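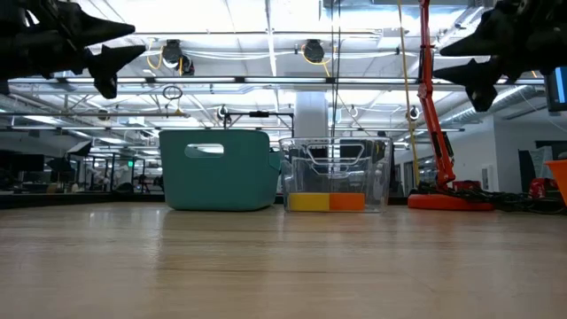

**Ticket:** Sorting table, bins and surface
**Site:** Ridholm workshop, main floor
**Status:** Closed, one item carried over
**Category:** Furniture and storage

### Reported

Three complaints logged together by the day crew:

1. Glare off the tabletop makes it hard to read part labels laid flat on the wood.
2. Bins drift toward the back edge over a shift.
3. Yellow and orange blocks are turning up in the teal bin. They belong in the clear one.

### Environment

- Table: light wood top, glossy finish, Cavarness supply.
- Bins: one teal plastic with a handle cutout in the front, one clear plastic with a moulded handle. They stand side by side toward the back, teal on the left.
- Stand: red-orange, articulated, to the right of the clear bin.
- Lighting: ceiling fixtures, plus a studio light on a stand in the left background.

### Log

**08:40** -- Checked glare first. A bright vertical streak falls left of centre on the top, with softer reflections across the open area in front of the bins. Moving a label sheet to the right improved it. Tilting the sheet on a wedge improved it more.

**09:15** -- Wiped the surface with a damp cloth, then a dry one. No change to the glare. The finish is the cause and cleaning won't help.

**09:50** -- Drift test. Marked the front corners of both bins with painter's tape and dropped blocks in from normal working height. After 300 drops the clear bin had moved 4 mm and the teal bin 5 mm, both toward the back. Small, but it adds up if the bins aren't reset between shifts.

**10:30** -- Put a strip of thin rubber matting from the Prikow roll under each bin and repeated the test. No measurable movement. Left the strips in place.

**11:10** -- Misplaced blocks. The laminated card from the Arroyo job was still taped to the wall and gives the older layout, with the clear bin on the left. Anyone sorting by position off that card will put blocks in the wrong bin. Card removed.

**13:20** -- Wrote a new card: teal bin left, clear bin right, yellow and orange blocks in clear. Bin contents can be checked through the side of the clear bin without lifting it. The teal bin has to be looked into from above.

**14:00** -- Considered swapping the teal bin for a second clear one. Decided against it. The colour difference is useful and there is no matching spare in stores.

### Resolution

- Glare: workaround only. Keep flat labels to the right, or use the wedge. A matte mat has been requested for the front half of the table.
- Drift: fixed with rubber strips. Replace if they curl.
- Misplaced blocks: old card removed, new card posted at eye level.

### Carried over

Matte mat, on order, expected in February. It must be cut to stop short of the bins, otherwise they'll sit half on and half off the edge and rock. Measure from the tape marks -- don't peel those off until the mat is down.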